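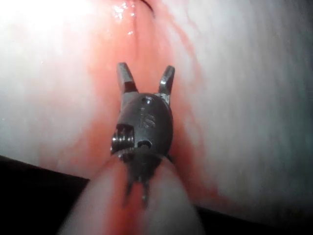 Keyhole surgery: the questions I get asked most

Home | Before your visit | Questions | Contact

June, by Renata Cabral

Will the cuts be big?
Nope! Most of mine are small enough to hide under a bandage. The long instruments go in through those, and so does the camera (it's how we see what we're doing).

What do the instruments look like up close?
Smaller and fiddlier than people expect. The one at the top of this page has two narrow jaws that open in a V, with a dark rounded housing underneath and a little grooved pulley on the side. I still think they're lovely bits of metalwork.

Is the inside of me really that pink?
Pretty much, yes. Healthy tissue is moist and pale pink, and a bit of red is normal during an operation. My patients are always surprised by how shiny everything is.

Can I eat beforehand?
Follow the sheet we mailed you, even if your cousin was told something different. If you've lost it, call the desk and ask for Valentina Palma, extension 204.

Why do my shoulders hurt afterward?
That's usually the gas we use to make room in the belly. Walking helps, so do short laps of the hallway. Call us if the pain is bad or you have a fever, please don't wait it out.

Can I bring someone?
Please do! Your ride home can wait in room 103, where the coffee is better than it used to be.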